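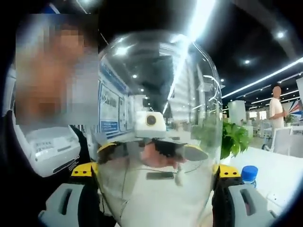 What is in the Trundura Sowing Diary?
It is a collection of notes on what was sown, when it came up and what became of it, kept by the gardeners of the Trundura allotments and typed up into one table.

The paper diaries go back 22 seasons. They began as a shared exercise book in the seed hut, and when that filled up another was bought, and then people started keeping their own at home and bringing them in at the end of the year. You will notice the difference in the early records, which are short and rather formal, and the later ones, which wander off into the weather and the price of string. I have kept as much of the wandering as I could, as some of the most useful things are tucked away in it.

What you get

sowings.csv – the main table, one row for each sowing
varieties.csv – the names people used, matched up where I was confident
plots.csv – soil, shade and slope for each plot
notes.txt – the longer remarks, in the order they were written

Columns in sowings.csv

plot: a number from 1 to 19. The plots were renumbered once, and everything here uses the new numbers.
season: counted from the first diary, so the first is 1 and the last is 22.
month_sown: the name of the month. Some gardeners wrote "early" or "late" beside it, and that is in the next column.
part_of_month: early, middle, late or blank.
crop: in everyday words, so "broad bean" and "swede".
variety: as written in the diary, spelling and all.
where: indoors, cold frame, cloche, open ground.
days_to_show: days until the first seedling was noticed. Please read this one kindly. People who visit every morning notice sooner than people who come when the bus suits them.
result: good, fair, poor, eaten or blank. "Eaten" means by slugs, mice or pigeons. If the family ate it, that was a good.

A word about variety names

This took me the longest by far. Two of our favourites, Heo (a squat, dark green lettuce) and Doltisine (a climbing bean with purple pods), have been saved and swapped on the site for so long that there are now several versions of each, and their keepers do not all agree on which is the proper one. I have left them under a single name and put the keeper's plot in varieties.csv, so you can split them up again if you want to.

Gaps and muddles

Season 10 is very thin. The exercise book got wet and only the April and May pages could be read. Plots 3 and 4 were worked together for a while, and their sowings are all under 3. Leeks are almost certainly under-recorded – everybody grows them and hardly anyone bothers to write them down. Blank means the diary said nothing, so please don't turn blanks into failures.

Germination counts are given only where someone sowed a full tray of 100 and wrote down the number that came up. I have not scaled up smaller sowings to match.

Using it

You are welcome to copy the files, chart them, teach with them or argue with them. A mention of the Trundura Sowing Diary is appreciated. The typing was done in Trusport over two winters, mostly at the kitchen table, and there will be slips in it. If you find one, send me the plot, the season and the crop, and I will go back to the page and look.

Still to do

The fruit notes (gooseberries mainly)
Season 14 rainfall, which is in a separate notebook
Checking the onions on plot 11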